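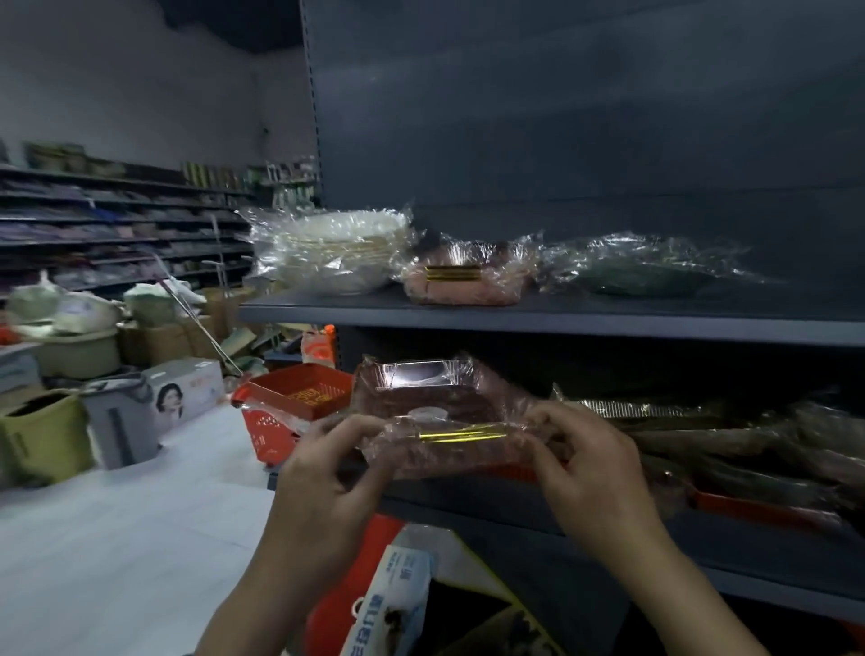

Curketska Shelf Notes
README, version 3

What you've got

A list of the things sold on the household shelves of a small general shop, written up so that somebody other than me can find a tray. It covers trays, plates, bowls, basins, bins and a drawer's worth of items filed under "other", a category I had hoped to keep small.

There are 573 entries. Of those, 286 have been checked against the shelf by a person holding the thing. The rest were copied from the old stock book, which was kept in pencil by several people with firm and differing views on what a dish is.

Files

items.txt - one line per item, fields separated by tabs
shelves.txt - which bay and which level
words.txt - the agreed names for things, with the names they replaced
leftovers.txt - 168 lines that Akosua Tsikata couldn't match to anything in the shop

Please don't tidy leftovers.txt. Two of the lines have already turned out to be real products on the wrong shelf.

Fields in items.txt

code: ours, and it means nothing to the maker
name: from words.txt, spelled as it is there
colour: what you would say to a customer across the shop
trim: gold, silver, none
wrap: film, bag, box, none
label: yes or no
bay and level: counted from the door, then up from the floor
checked: initials, or blank

Colour has caused more letters than everything else put together. The rule is that you write down what you see with the wrapping on. Cling film under shop lights does odd things to a brown tray, and the same line can look reddish in your hands and nearly pink once it's back on the ledge. If you've got two that match in shape and stripe, look at them side by side before giving them separate entries. Kieran Yeoman gave one tray four entries in an afternoon and we are still finding them.

Don't unwrap anything to settle an argument. Once the film is off it never goes back on, and the tray then sits there looking second-hand until somebody marks it down.

Trim is only for the decoration on the item. Shiny tape on the packaging doesn't count, nor does a reflection, however convincing.

Stacks

A stack of plates sold in one bag is one item. If you can't tell through the plastic whether they are plates or bowls, put "plate/bowl" and move on. Nuala Hayes has asked that this not be used for things which are plainly bowls.

Known problems

Levels are wrong for bay 3, where a shelf was moved after we had done it.
Goods piled on top of other goods have no level. I've put "on basins" where that was the truth.
Bins for sale and bins in use were both listed in version 1. I think we've removed the ones with rubbish in.
Shopping baskets aren't stock. They get left in the aisles and have been entered twice, once with a price.
Boxes with Chinese text are entered under what's inside them, where Xuelian Yin has been able to read it for us. She has a job of her own, so please save them up.

Sending corrections

Write to Walter Betancur with the code, the field and what it ought to say. "The green one is wrong" has been received and considered. If you're adding an item, check words.txt first - we have one word for tray and it is tray.

The list may be copied and used for your own shop. Sikder took version 2 and improved the bay numbering, and we have taken it back off them with thanks.

Last changed Friday, May 10, 2002. Next full check is in October, if anyone can be got up the ladder.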